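The Sealed Envelope Season

Every election year in Pledholm begins the same way. The forsythia comes out, the potholes get their annual visit from a man with a clipboard, and somebody running for council announces that he has evidence.

The evidence is always in something. When I first covered the council it was in a manila envelope, held up at chest height and tapped. Then for a few years it was in a binder, which had the advantage of looking heavy. This spring it was in a phone. Wondimu Hadgu, who wants the Starkcombe ward seat, stood on the steps of the town hall at 9:30 in the morning and held his phone over his head, screen off, and told eleven of us that what was on it would shock the people of Pledholm.

I would like to be shocked. I have lived here a long time and I think I have it coming. But I asked Mr. Hadgu what was on the phone, and he said he couldn't go into detail, and I asked when he could, and he said the matter was now in the hands of the county ethics office. The phone was still in his own hand. I suppose he had a copy.

Let me be fair to him, because the thing he is complaining about is real. The Weldu contract is a mess. Weldu was hired to run the parking system downtown, at a price the council approved in a meeting that lasted 18 minutes, including the pledge of allegiance and a proclamation honoring the high school swim team. The contract runs to 128 pages. I have read all of them, some while eating, and I can report that page 57 lets Weldu raise the hourly rate without asking anyone, provided it gives notice "in a customary manner." When I asked the clerk what the customary manner was, she pointed to the corkboard next to the restrooms.

That is a scandal, or it's at least a good-sized embarrassment. It is also public. It has been sitting in a drawer at the clerk's office since September, and anyone with a driver's license can ask to see it. You don't need a source. You need an afternoon and a tolerance for the word "heretofore."

And this is my trouble with the sealed envelope school of politics. It takes a thing we could all look at and turns it into a thing only one man has seen. The rest of us are left to judge his face. Does he look like a man with explosive material? He looks like a man who slept badly and has parked at a Weldu meter.

The council, naturally, loves it. Eyerusalem Worku, who chairs the body and has never in my hearing finished a sentence she could be held to, told me that she welcomed any investigation and would have no comment while one was pending. I asked about page 57. She said page 57 would presumably be part of the investigation. So a clause that was perfectly open to discussion in March can't be discussed in April, thanks to the man who wants it discussed. I have seen dogs do this with their own leashes.

The county ethics office, meanwhile, is one room above the bus station in Mutthorpe. I went there. A polite person behind the counter confirmed that complaints are received, that received complaints are reviewed, and that reviews take as long as they take. I asked how many complaints from Pledholm had led to a finding of any kind. I was given a form on which to ask that question.

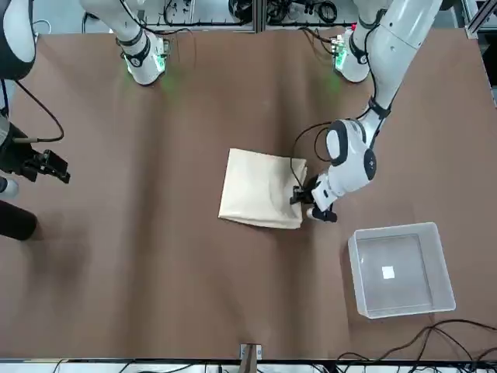
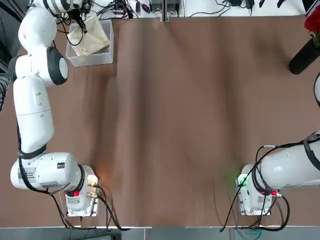

White robot arms at a brown-topped table.

I have filled in the form. It wanted my mother's maiden name, and it cost 50 cents a page for whatever comes back, if anything does. I'll let you know.

My neighbors tell me I'm being hard on Mr. Hadgu, and that without a little theater no one would pay attention. There's something to this. I wrote a long column about the Weldu contract last fall, with the page numbers in it, and got two letters. One was a correction about the swim team. Mr. Hadgu held up a phone and got a crowd at the next meeting, with people standing along the back wall and a child asleep on the coat rack bench. If I were a candidate I know which approach I'd pick.

But look at what the crowd came for. They came to hear what was on the phone. They sat through the minutes, the drainage report and a dispute over leaf bags, and when public comment opened at last, Mr. Hadgu used his three minutes to say that he was not at liberty to say. People grumbled and went home. The rate at the downtown meters went up the following week. Notice had been given in the customary manner.

What would I have had him do? Read page 57 out loud. It isn't long. It would have fit in his three minutes with time left for a dramatic pause, and then Ms. Worku would have had to sit there in front of all those people and say whether she thought it was a good clause. She might have said nothing, she has a gift for it, but she would have had to say nothing to a full room.

He could still do it. The public comment sheet goes out on the table by the door at half past six, and the pen usually works. I would do it myself, except that the last time I spoke at a meeting I was accused of making the news, and my editor prefers that I stick to making the coffee.

There's a rule I'd like to see, and I know it has no chance. Any candidate who announces that he possesses shocking evidence should have to leave a copy at the front desk of the library on his way home. If there are names in it that need protecting, black them out. If it has to stay secret while the county looks into it, then fine, keep it secret, and that includes the part where you stand on the steps and tell reporters you have it. A secret with a press conference is a campaign event, and it ought to be listed with the pancake breakfasts.

I did call Mr. Hadgu before sending this in. He was pleasant about it. He said I'd be eating my words before the summer was out, and that the phone was only the beginning. I asked him what came after the phone.

He said there was also a laptop.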